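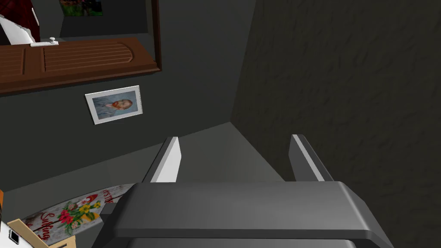
Minutes, Coltonel Day Tours planning meeting
July 21, 2019

Present: Eduardo Mendes (chair) and the usual guides. Apologies from the bus company, for several things.

1. Salazar wine trip
The May run sold 36 seats, and the lunch stop took so long that the olive mill was seen through its gate. Eduardo proposed leaving at 9 sharp. Agreed, with little faith.

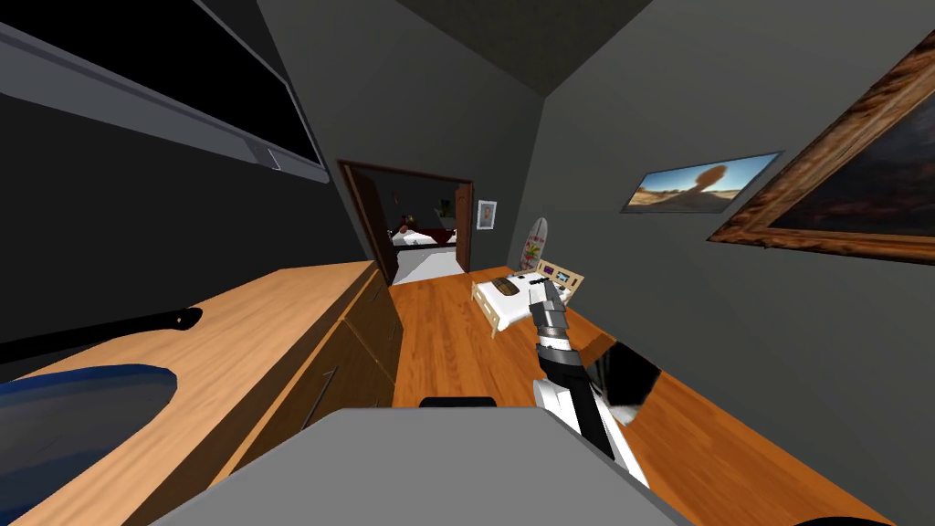
The mill will be phoned ahead next time. Lunch moves to the square in Polby, where the cook has promised two courses and no speeches.

2. Prices
The two-day tour goes up to $389, hotel included. One guide asked whether the hotel knows it is included. Eduardo will call.

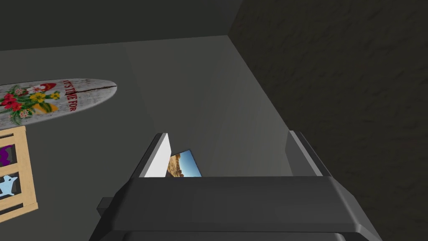
The new brochure is late again. The draft gives Polby's castle 46 words and its parking lot a full page. Page two still needs a color, and the vote was for dark gray with a pale stripe, like the gripper fingers – the mustard party asked that its dissent be recorded. Text is due before the next meeting, which has no date yet.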